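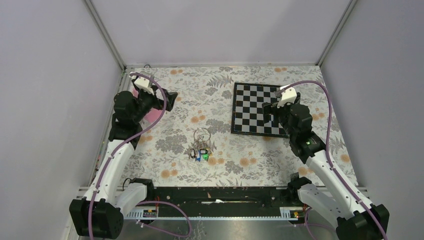
Stiltum soup

Stiltum soup is a thick barley and smoked fish soup from the coastal village of Stiltum. It is eaten mainly in winter, usually as a main meal with rye bread.

Preparation

Pearl barley is soaked overnight, then simmered with leeks, celeriac and bay for almost 3 hours. Smoked haddock is flaked in near the end, followed by soured cream and dill. Households differ over potatoes - older recipes leave them out, and the version served inland at Drunton uses them in place of the barley.

Serving

The soup is served in deep bowls with pickled beetroot on the side. Leftovers thicken as they cool and are often fried in butter the next day.

Soup fair

A soup fair takes place in Stiltum each December. The village has 163 households, and the fair draws 2,000 visitors.

See also

Barley broth
Smoked haddock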